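Packing small household objects for a short move
Student project report, module 4

1. Why I chose this topic

In January I had to leave my room in Fosedside and take another one on the other side of the town. I did not own much furniture, but I had many small objects: books, frames, cups, papers. I noticed that the big things were ready in one evening and the small things took me most of a week. My tutor, Phyllis Catterall, suggested that I make this into my project, and I agreed.

The question of the report is simple. When a person packs small objects of different shapes into boxes, what order of work is the easiest?

2. Method

I collected 23 objects from the shared flat and put them into four groups: flat and hard, flat and soft, breakable, and everything else. Then I packed them in two ways. In the first way I took each object as it came to my hand. In the second way I sorted first and packed after. My flatmate Paul did the same, so that the result would not depend only on my habits.

The boxes were ordinary cardboard boxes from the Gustent shop. I wrote down the time for each packing and also made notes on what was difficult.

3. Results

Packing without sorting took me 474 seconds. Packing after sorting was quicker, but if I add the time for the sorting itself, the difference becomes small. Paul was faster than me in both ways, and he also had to take things out again more often.

The main difference was in the quality. In the unsorted boxes the books stood at different angles, and there were empty spaces which I had to fill with paper. In the sorted boxes the books lay flat at the bottom and the breakable things came on top of them.

4. The table

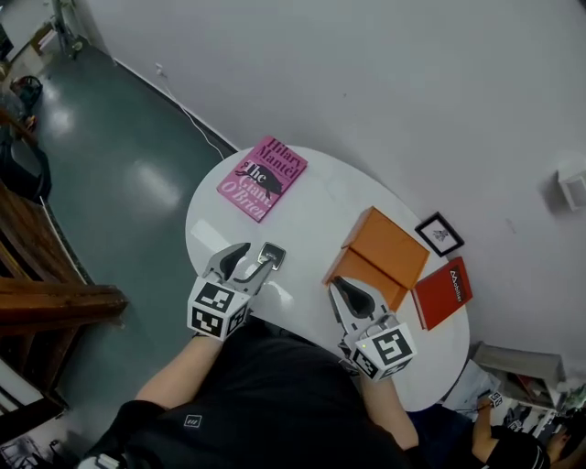 Sorting needs a free surface, and I did not think about this enough at the beginning. My first attempts were on the bed, where everything slides to the middle. A round table is better, although the space near its edge is easily lost. With two books, a small frame and an upright box on the white top, each object can still be picked up without moving another one. The hardcover with the pink cover, "The Giant, O'Brien" by Hilary Mantel, and the red one with the word "Mobility" belong to the flat and hard group. The little black frame I counted as breakable - it is flat too, but I would not put it under a book.

5. Discussion

I believe that sorting is useful when the boxes will stay closed for a long time. For a move of one day, as mine was, the benefit is smaller. I tested only two persons, and I knew the objects already after the first round, so my second times are probably too good. A next student could use new objects for every round, and could also weigh the boxes, which I did not do.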